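울레로 공동거실 정비 사업 중간 경과 보고

받는 분: 홀로웨이 기금 소규모 공간지원 담당 솔레다드 블랙우드 님
보내는 곳: 월릭 생활지원센터 공동거실 운영팀
작성일: 2025년 1월 24일

블랙우드 님, 안녕하세요. 새해 인사가 조금 늦었습니다. 지난번 통화에서 "숫자보다 거실이 요즘 어떤지를 들려 달라"고 하셔서, 이번 보고는 마음 놓고 편지 쓰듯 적어 보려고 합니다. 길어지더라도 차 한 잔 옆에 두고 천천히 읽어 주시면 고맙겠습니다.

1. 그동안의 진행

지원 신청서에 적었던 대로 이번 사업의 목표는 세 가지였습니다. 낡은 앉을 자리를 손보는 것, 쿠션과 담요 같은 천 살림을 새로 갖추는 것, 그리고 거실을 매일 저녁 제자리로 돌려놓는 정리 방식을 자리 잡게 하는 것입니다. 앞의 두 가지는 거의 마쳤고, 세 번째는 지금도 하루하루 배워 가는 중입니다.

앉을 자리는 결국 새로 사지 않고 고쳐 쓰기로 했습니다. 처음 견적을 받을 때만 해도 저희 모두 새 소파를 들이는 쪽으로 마음이 기울어 있었는데, 센틸 마라르 님이 예전 것을 하나하나 뒤집어 보시더니 뼈대는 멀쩡하다고, 속만 채우면 앞으로도 한참 쓴다고 하시더군요. 그래서 갈색 자리는 천을 그대로 두고 속만 보강했습니다. 앉아 보신 분들 말씀이 예전처럼 푹 꺼지지 않아서 일어날 때 무릎이 한결 편하다고 합니다. 높이가 낮은 편이라 걱정하신 분도 계셨지만, 낮아서 좋다는 분도 그만큼 계셔서 당분간은 이대로 두고 보려 합니다.

쿠션은 색을 고르는 데만 회의를 2번 했습니다. 거스 페티그루 님은 겨자색을 끝까지 미셨고(지금도 가끔 아쉬워하십니다!), 대부분은 갈색 옆에 두었을 때 눈이 편한 연한 회색을 골랐습니다. 보들보들한 플러시 천이라 아이들이 오면 제일 먼저 끌어안고, 어르신들은 허리 뒤에 받쳐 두십니다. 같은 회색인데도 저녁 불빛 아래에서는 연보랏빛이 살짝 돌아서, 들어오시는 분마다 무슨 색이냐고 한 번씩 물으십니다. 저희끼리는 아직도 답이 갈립니다.

2. 저녁 정리에 대하여

사실 이번 보고에서 가장 길게 말씀드리고 싶은 부분은 이 대목입니다. 쿠션을 새로 들이고 나서 처음 한동안은 하루가 끝나면 바닥에 내려와 있는 것이 태반이었습니다. 누가 잘못했다기보다는 제자리가 어디인지 정해 둔 적이 없었던 탓이지요. 그래서 자리마다 쿠션이 돌아갈 곳을 정하고, 모임이 끝나면 다음 순서로 거실을 한 바퀴 돕니다.

먼저 앉는 면 위에 남은 것을 전부 걷어 냅니다. 컵이나 안경, 뜨개질감이 심심찮게 나옵니다.
앉는 면을 마른 솔로 쓸고, 틈새는 손으로 한 번 훑습니다.
쿠션은 양쪽을 잡고 가볍게 두드려 모양을 살린 다음, 등받이 쪽으로 비스듬히 세워 둡니다.
담요는 개어서 바구니에 넣고, 바닥 청소는 맨 나중에 합니다.
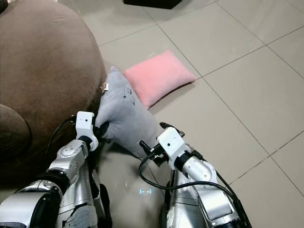

적어 놓고 보면 별것 아닌데, 막상 해 보면 사람마다 손버릇이 다릅니다. 흐리호리 하라심 님은 쿠션을 반듯하게 눕혀 두는 것을 좋아하시고, 알로 라이언스 님은 모서리가 위로 오게 세워야 거실이 사람을 반기는 것 같다고 하십니다. 두 분이 번갈아 당번을 맡으시니 아침에 거실 문을 열면 전날 누가 정리했는지 금방 압니다. 처음에는 하나로 통일할까 하다가, 제자리에만 있으면 모양은 맡은 분께 맡기자고 정했습니다. 그 뒤로 당번표 빈칸이 훨씬 빨리 채워집니다.

플러시 천은 세게 쥐면 결이 한쪽으로 눌려 자국이 남는 점이 조금 성가십니다. 손바닥으로 결 반대쪽을 쓸어 주면 대개는 돌아오고, 그래도 남으면 하룻밤 두었다가 다시 털어 줍니다. 세탁은 겉싸개만 벗겨 찬물로 돌리고 그늘에서 말립니다. 지퍼가 뻑뻑한 것이 하나 있어서 납품한 울렐 상점에 문의해 두었고, 바꿔 주겠다는 답을 받았습니다.

3. 거실을 쓰는 분들의 이야기

방문 기록장은 500쪽짜리 두툼한 공책으로 바꿨습니다. 서명만 하고 지나가시던 분들이 요즘은 한두 줄씩 적어 주십니다. "의자가 나를 붙잡고 안 놔준다"는 글도 있었고, "우리 집 거실보다 낫다, 집에 가기 싫다"는 글도 있었습니다. 불편하다는 말씀도 빠뜨리지 않고 읽습니다. 창가 쪽이 저녁에 춥다는 이야기가 거듭 나와서 문풍지를 새로 붙였고, 책 읽을 때 어둡다는 말씀에는 아직 답을 드리지 못했습니다. 스탠드를 하나 더 두면 콘센트가 모자라 배치를 다시 고민하고 있습니다.

오후 모임도 조금씩 자리를 잡아 갑니다. 바느질 모임 분들이 쿠션 겉싸개 여벌을 직접 만들어 보겠다고 하셔서 저희는 천값만 보태기로 했습니다. 본을 뜨는 데 시간이 걸려 진도는 느리지만, 모여 앉아 천을 자르는 오후가 저희에게는 이 사업에서 제일 반가운 풍경입니다.

4. 예산과 남은 일

소파를 새로 사지 않은 덕분에 가구 항목에 여유가 생겼습니다. 변경 사용이 가능하다면 조명과 여벌 겉싸개 천에 쓰고 싶은데, 괜찮으실지 의견을 부탁드립니다. 항목별 내역과 영수증은 따로 묶어 우편으로 보내 드렸습니다.

6월 마무리 보고 전까지 남은 일은 3가지입니다. 읽는 자리의 조명을 정하는 일, 지퍼가 불량인 겉싸개를 바꾸는 일, 그리고 저녁 정리 순서를 한 장으로 만들어 문 옆에 붙이는 일입니다. 마지막 것은 글씨가 작다는 꾸중을 듣고 다시 쓰는 중입니다.

날이 풀리면 꼭 한번 들러 주세요. 오후에 오시면 바느질 모임 분들도 만나 보실 수 있고, 쿠션 색이 무슨 색인지 블랙우드 님 의견도 꼭 듣고 싶습니다. 조명 건은 회신을 받는 대로 진행하겠습니다.

월릭 생활지원센터 공동거실 운영팀 드림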